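4. What the Open Day Taught Us

4.1 Setting and visitors

I should say up front that I never planned to write a section on the open day. The study was supposed to be the 80 recorded runs in Section 3 and nothing else. But on 19 July 2024 we let the public into the Brekke lab, and so much of what I now think about two-arm handling came out of that afternoon that Solveig Sandberg talked me into giving it some room here (she was right, as she often is about my drafts).

We had 242 visitors, by the count on the door. They came through in groups, and each group got a short talk from Leif Myklebust, then a demonstration, then questions for as long as we could hold them off from the next group. Leif's talk was meant to run ten minutes. It never did! People kept stopping him to ask why we had picked flowers, and he has strong feelings about that.

4.2 The flower task

The short version of Leif's answer goes like this. A block is the same from every side, and if you grab it a little wrong you still have a block. A tulip has a heavy end and a thin end, its leaves get in the way of the fingers, and the spot you want to hold is narrow. Artificial stems keep most of that trouble and spare us from buying fresh flowers every week. The goal is simple to state, too -- pick a stem up off the mat, pass it from one arm to the other if the angle is bad, and put it in the vase. Every visitor got it at once, kids included, and I can't say that for the cable-routing task we showed the year before.

We ran the arms by teleoperation for the first part of each session and then switched to the Faltamer policy, the same checkpoint reported in Section 3. Torunn Forsberg did nearly all of the operating. The layout matched the recorded runs: one arm on each side of the table, the vase toward the far edge, and the loose stems spread over the green mat where either gripper might have to go after them.

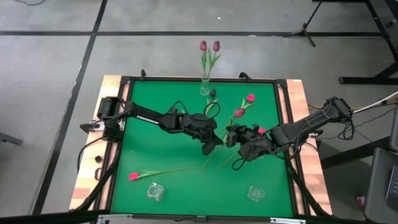 Figure 3. The tulip task on the two-arm table, with two purple tulips in the vase and the grippers close together over the loose stems.

I like Figure 3 because it shows how tight things get near the middle. The gap between the two grippers is small, there are stems right under them, and the cable loops at the wrists take up space that our planner knows nothing about. Our collision model treats each arm as a chain of plain shapes and leaves the cables out completely. A retired electrician in the second group spotted this before Torunn had finished her first pass, and he wanted to know what we did about it. My answer was that we drive carefully. He didn't think much of that, and I've since added a padded wrist volume to the model (see the appendix).

4.3 What people asked

Ivar Viklund sat at the back and wrote down questions, 40 in all once he had merged the repeats. I expected a lot of worry about jobs. There was some, but most people asked about the handling itself. Why does it stop before it closes its fingers? Does it know which color it's picking? What happens if two stems cross?

That last one stuck with me. Crossed stems were rare in our recorded runs, mainly because we laid the flowers out ourselves and, without ever talking about it, kept them apart. Visitors didn't. When we let them set the table they dropped the flowers in a heap, bloom on top of leaf, and the policy had a rough time. It would go for the top stem and drag a second one along by its leaves. We hadn't set up any scoring for these sessions, so I won't give a success rate, and please don't read one into this. Still, it was enough for Sigrun Hellström to rewrite the layout rules for the October collection, where the stems are now dropped from a tray by someone who isn't running the arms.

The pause before the grasp comes from the way our operators work. Torunn waits a beat to check her depth, and the policy has learned to wait too, even with nothing to check.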